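Water Softeners and Hard Water: Frequently Asked Questions
Dimitriou Water Treatment – Residential Support

Last revised Tuesday, August 21, 2018

These answers apply to single-tank and twin-tank ion exchange softeners installed on a household supply. Where a setting differs between the Esent and Drirnel control valves, both are given.

What is hard water?

Water that carries dissolved calcium and magnesium. Hardness is reported either in grains per gallon (gpg) or in milligrams per liter as calcium carbonate. One grain per gallon equals 17.1 mg/L. Water above 10.5 gpg is usually classed as very hard. The public supply in Viltitby tests at 220 mg/L, or just under 13 gpg.

How do I find out how hard my water is?

If you are on a public supply, the utility will give you a figure on request. If you are on a well, send a sample to a laboratory. Test strips are good enough to confirm that a softener is working but should not be used to program one, as the color steps are too far apart.

How does a softener remove hardness?

Water passes through a tank of resin beads charged with sodium or potassium. The beads hold calcium and magnesium and release sodium or potassium in exchange. When the resin is exhausted, the valve draws brine through the tank, the exchange runs in reverse, and the hardness goes to the drain. This is called regeneration.

Which lines in the house should be softened?

Soften the water heater feed and all hot lines. Cold lines to the bathrooms and the laundry are normally softened as well. Leave outdoor spigots on the hard side. The cold kitchen tap is a matter of preference; many households keep it hard for drinking and cooking.

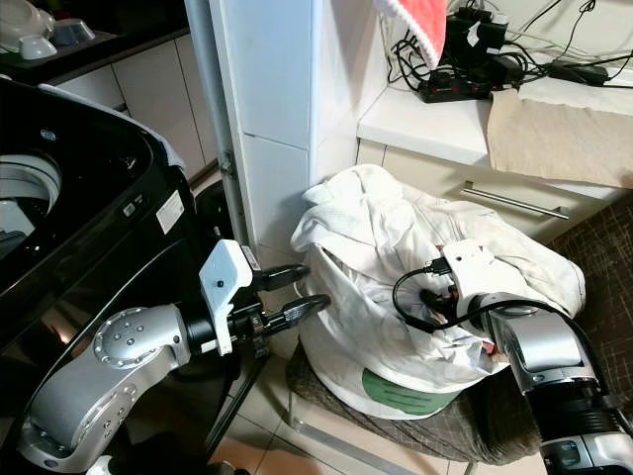
If the laundry connection is in or next to the kitchen, check which branch it comes off before you decide to leave the kitchen cold line unsoftened. In older houses one cold branch often serves both, and bypassing it sends hard water to the washer. A separate tee upstream of the bypass solves this and takes a plumber an hour or two.

Do I need to use less detergent?

Yes. Part of any detergent dose is used up by hardness. Start with half the amount you used before and adjust from there. Suds left after the final rinse mean the dose is still too high. Fabric softener can usually be dropped.

Why do my towels feel stiff?

There are three common causes. Minerals from hard water stay in the cotton after each wash and stiffen the loops. Undissolved detergent does the same. Line drying in still air also leaves cotton stiff, even with fully softened water, and a short tumble loosens it. To clear old mineral residue, run one hot wash with a citric acid laundry additive and no detergent, then one plain rinse. Do not combine an acid additive with chlorine bleach. Thick terry may need two treatments. Thin or open weaves generally need one. 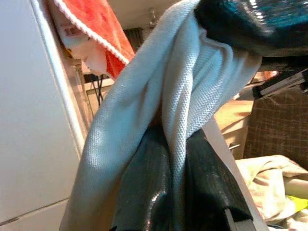 A pale towel with a fine, waffle-like weave.

What size softener do I need?

Multiply the hardness in gpg by the gallons your household uses per day. The result is the number of grains removed daily. A household using 300 gallons per day at 13 gpg needs 3,900 grains of capacity per day. Choose a unit that regenerates about once a week at that load, with one day held in reserve. If the water contains dissolved iron, add 4 gpg to the hardness figure for each 1 mg/L of iron before you multiply.

What hardness value do I enter on the valve?

Enter the compensated figure, with the iron allowance included. On Esent valves, hold SET until the display flashes, then step to H. On Drirnel valves, hardness is the second item in the installer menu. Both accept whole numbers only. Round up.

How much salt will I use?

It depends on the salt dose and the frequency of regeneration. At 6 lb per cycle and one cycle a week, a 40 lb bag lasts between six and seven weeks. Higher doses recover more capacity per cycle but use the salt less efficiently.

Which salt should I buy?

Evaporated pellets leave the least residue. Solar crystals are acceptable if you clean the brine tank once a year. Rock salt is not recommended – the insoluble matter settles in the tank and can block the brine pickup. Potassium chloride works in all our units, but raise the salt setting by 10 percent.

The salt level has not dropped in a month. Is something wrong?

Probably. Check these in order:

1. The valve is not in bypass.
2. The clock shows the correct time. After a power failure, Drirnel valves made before July 2012 return to 12:00 and must be reset by hand.
3. There is no salt bridge. Push a broom handle gently down through the salt. A hard crust with a hollow under it is a bridge and should be broken up.
4. The injector screen is clean.

If all four are in order, start a manual regeneration and watch the brine draw. The water level in the brine tank should begin to fall within a few minutes.

Is softened water safe to drink?

For most people, yes. Softening adds roughly 8 mg of sodium per liter for each grain removed. Anyone on a sodium-restricted diet should ask a doctor, or drink from an unsoftened tap.

Can the drain line go into a septic system?

In most counties it can. Local codes vary, so check before installation. An air gap is required at the drain connection in every case.

Why is there still scale in my kettle?

Either the kettle is filled from a hard tap or hardness is getting past the softener. Test the tap. A reading above 1 gpg from a softened line points to an open bypass, a worn seal or exhausted resin.

How long does the resin last?

Ten to fifteen years on chlorinated water, often longer on a well with low iron. Loss is gradual and shows up as shorter runs between regenerations.

Who do I contact about a unit under warranty?

Write to Lorne McIntyre, Residential Support, with the serial number from the back of the valve head and your most recent hardness reading. Warranty claims on Esent valves also require the installation date. Replacement seals and injector screens can be ordered from the parts counter at Unit 33 without a claim number.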